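6 June 2026

Bench day with the two grippers. Nilmini wanted a decision by tonight so that she can place the order with Garier, and I had promised her figures instead of opinions. I have some figures. I also have opinions, which I will put in anyway as nobody else reads this.

Started by re-taring both arms. The left one had drifted at the wrist again. Not by much, but enough that the first few closes landed on the edge of the block and tipped it over. Ravindra's view is that the drift comes from the cable pulling on the joint when the wrist turns past a certain angle. I tried it with the cable looped back over the joint and with it hanging straight down, and the looped version was better. I have left it looped. It needs a proper clip and I have asked Akosua to print one.

Test one was plain repeatability. Close on the wooden block, lift, put down, open, go home. 40 cycles per gripper, same speed, same closing force setting. The Chareonsuk fingers dropped the block 2 times, both early on, before I had sorted the wrist. The Preltine fingers did not drop it at all, but they turned it slightly on the way down nearly every time, so the block crept across the bench as the run went on. By the end I was shifting the start pose by hand, and that spoils the comparison. Must repeat with a re-seat step in the script.

Test two was the long one, left over from January, when we gave up because the controller kept timing out. Target was 800 open and close cycles without a load, logging motor current on each. The new firmware got to 536 and then stopped with a communications fault. No warning in the log before it. The current trace is flat right up to the stop, so I do not think it is mechanical. Power cycled, restarted, and it ran on without complaint, which tells me nothing useful. Lamisi says her arm at Clorkorby did the same until they lowered the polling rate. I have halved ours and will leave the run going overnight.

Notes on the fingers, while I remember them.

Chareonsuk: slow to open, stiff, quiet. Jaw faces stay parallel under load as far as I can measure with feelers. Mounting is four screws and easy to reach. The manual gives the closing force in one unit and the software in another, and the two do not agree after conversion. I have written to them about it.

Preltine: quick, a bit of play at the tip. The play is probably where the twist on the block comes from. Good position feedback. Swapping the fingers means taking the whole housing off, and it cost me most of an hour before lunch.

Bernice came by in the middle of the afternoon and asked why I was not testing on anything round. Fair point. I tried a few closes on a curved object with each gripper. The flat jaws on both want to push it away unless the centre line is very close to the centre of the jaws. Soft pads would help. She has some silicone sheet left from the feeder job and will cut two pairs for me.

The marked grid sheet is doing its job so far. I am using it to check where the arm thinks it is against where it is, and reading the offset by squares is quick enough that I have stopped getting the gauge out. It does slide if something brushes it. Should be taped at the corners. The other problem is the shadow from the arm, which throws the marker detection off whenever the wrist is low. Moving the lamp would fix one side and spoil the other. Two lamps, then, or a diffuser. Ask Ravindra if the old panel light still works.

Where I have got to: for the block work I would take the Chareonsuk, in spite of the slow opening. We are never in a hurry at that step. For anything where we need to know the jaw width while it is closing, the Preltine has the better signal. I told Nilmini that if she must order today then it should be one of each and not a pair. She did not like that, because of the spares, but she has not said no.

To do next: repeat test one with the re-seat. Check the overnight log before touching anything. Fit the clip. Hand-eye calibration again on both sides now that the wrist has been moved. Write up the force units question properly so that I can forward it if they ring.

Left the block in the right-hand jaws and went to find tape. 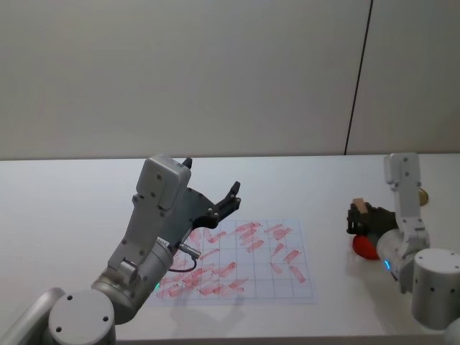
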